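Plukholm, Lustley

Plukholm's first album was made in a basement with one good microphone, and you could hear the furnace kick on between songs. I loved it to pieces. So when word came in January that the duo had gone off to a proper studio for the follow-up, I got a little nervous (I get nervous about all my favorite bands, ask anyone who has had to ride in my car).

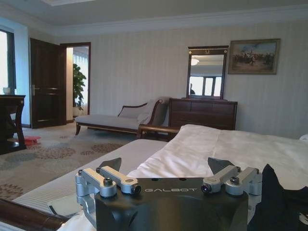
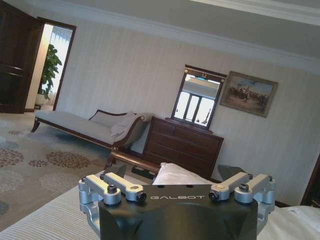
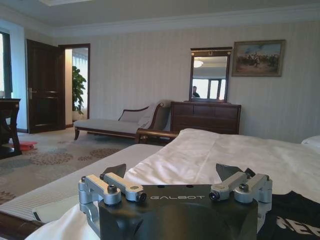 Well, Lustley is wonderful. It runs 53 minutes over 14 songs, which sounds like a lot for a band that used to wrap things up before you'd finished your coffee, and I wouldn't give back a second of it. Okay, maybe the reprise of "Yen." We'll get to that.

The opener, "Dretero," starts with a single organ chord held for almost a full minute, and then the drums fall in at 140 beats a minute like somebody kicked them down the stairs. It's the fastest thing they've put out and the vocals can barely keep up, and that's half the fun! By the second chorus there are handclaps, a slide guitar and a harmony part so high I tried it in the kitchen and had to sit down.

After that they ease off. The middle stretch is mostly slow songs, built on nylon-string guitar and a bass so warm and low that my cheap earbuds missed it completely. Play this one on real speakers if you have them. Track 5 is the one I keep going back to, a waltz about selling a parent's house where the last verse is just a list of what was in the garage. The old records would have buried those words under fuzz. Now the voice is right up front, cracks and breaths included, and it's a better voice than I ever gave it credit for.

"Yen" is the big single and it deserves to be, with a chorus that shows up early and keeps coming back a little bigger each time. The reprise near the end slows it to a crawl and adds strings, and it's pretty, but I skip it about half the time to get to the closer, where they finally let the guitars howl again.

The vinyl splits it over two discs, and side three is the one to put on first if you're trying to win over a friend. Mine has already got a scratch on it from overuse.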